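Leave the Cans Out

Every office I have worked in has had an argument about the drinks shelf, and I have been on the wrong side of it at least once. At Carnport, where I worked before the move to Hutmont, we kept the soda in a closed refrigerator with a sign-out sheet taped to the door. I wrote the sheet. I thought it was fair. People wrote their initials for two weeks, and after that they wrote nothing and drank the soda anyway.

I now think the best way to keep drinks for a shared room is out in the open, on a low shelf, at room temperature, one of each kind facing forward. I know this sounds like a small thing to have an opinion on. I manage supplies for a floor of people who share one kitchen, and small things are most of the job.

Start with the refrigerator. Ours at Carnport held lunches, milk, somebody's eye drops and 2 cases of soda that had to be moved every time a person wanted the mustard. Soda in an unopened can does not need to be cold. It needs to be cold when you drink it, and only if you like it that way. Jabari Minja, who ordered for the building before I did, used to say that we were paying to chill 300 cans so that six people could have one after lunch. He was right, and it took me a year to agree with him. The milk went off more than once behind that wall of cans.

The usual objection is that warm soda is unpleasant. It is, to many people. Ice fixes that. So does taking your can off the shelf in the morning and putting it in the refrigerator yourself, which takes up the room of a single can. The person who wants a cold drink at noon does a little planning, and everyone else gets a shelf back for their food.

The second objection is that drinks left in sight get drunk faster. I kept the order slips from February, when we put up the open shelf at Hutmont, and the order did not change. What changed was which drinks got picked. When everything was in the refrigerator, people took whatever was at the front, and the flavors at the back sat there until the dates passed. On a shelf you can see the lemon-lime and the cola and the peach all at once. You take the one you want. I used to throw out the odd flavors and I have stopped needing to.

A shelf for this should be low and shallow. A deep shelf becomes a refrigerator without the cold: the same hidden back row, the same dusty cans of something bought for a party. One short row is enough. A plain board across a metal frame will do the job, and the front of each can ought to face the person walking up to it.

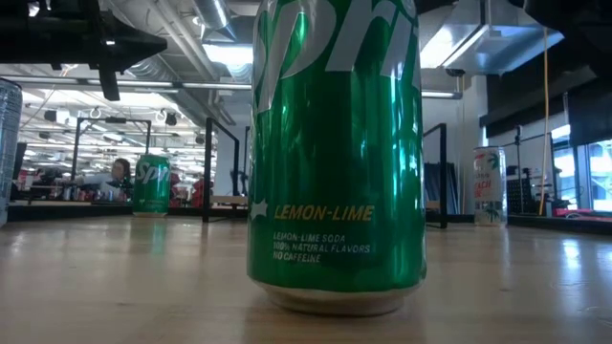
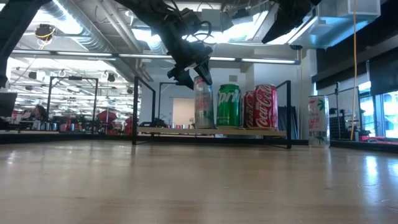 Where do the extra cans go?
Keep them in their cartons in a dry cupboard near the shelf, with the oldest carton on top, and refill the row once a day.

I would put the tall, slim cans somewhere other than the main row. They tip more easily than the regular ones when a hand reaches past them, and they hide their neighbors. A spot on the table beside the shelf suits them well enough. People who like the sparkling fruit drinks tend to know where to look for them.

There is also the question of brands. When I took over the ordering, a supplier called Siltent offered us a price on its own cola if we took 600 cans at a time. I said yes. It was a decent cola. It was not what people wanted, and the cartons were still in the cupboard long after the saving had been used up on something else. I would now pay a bit more for the lemon-lime and the cola that people ask for by name. A cheap drink that stays in the carton costs more than one that gets finished. The same goes for the Mugo ginger drink, which I like very much and which I buy for my own house.

What I would not do is lock anything up, or put a price on it, or bring back the sheet. A coin box came up at our last supplies meeting. Whoever has to empty the box, count it and chase the difference is being paid by the hour to recover the price of a few sodas. Carnport tried one after I left, and from what Jabari tells me it was gone inside the season. If the budget can't cover free drinks, buy fewer kinds, or buy none and say so plainly. People can bring their own.

The one rule I do keep is that an opened can doesn't go back on the shelf. An open can and a full one look much the same from the front, and the first person to pick up a half-finished cola by mistake will remember it. Empties go in the bin by the sink. I put up a card saying this in plain letters and have not had to add to it.

A friend who runs a much larger site, with almost 2000 people going through the building, tells me none of this would work there. She may be right. She has vending machines and a contract, and her problem is getting them restocked. For a floor like ours, with one kitchen and people who mostly know each other, I would put up the shelf before buying a second refrigerator. We were quoted for the second refrigerator at Hutmont too. The space where it would have stood has the recycling bin in it now.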